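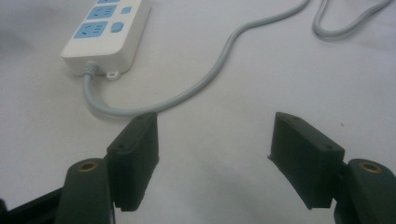

Minutes, Working Group on Good Practice for Hand-Held Gripper Work
September meeting, Rukard room, chaired by Špela Hoxha

Špela welcomed everyone back after the summer and thanked the Jullow people for the long drive, and for the plum cake, which was much appreciated.

Item 1. The minutes of the previous meeting were accepted, with Dai's spelling put right.

Item 2. Cords and power strips (draft rule 6). We spent most of our time on this one, and a good friendly discussion it was. The draft says a strip must be disconnected from the wall before any gripper touches it, and the operator checks this personally. Nutau would like the check written on the session sheet as well. Agreed.

There was also a longish talk on whether a cord should be straightened before each session or left to lie as it falls. Most of us lean toward leaving it, so long as one hand steadies the plug end while the other works.

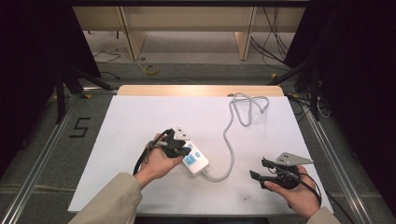
Špela Hoxha felt that was fine for short cords, but she would want anything over 160 cm coiled first, and asked for the wording to say so plainly. Agreed, with thanks.

Item 3. Finger pads. Pads to be looked over after every 302 grasps. Jullow to send 2 spare sets.

Closed at 4:40.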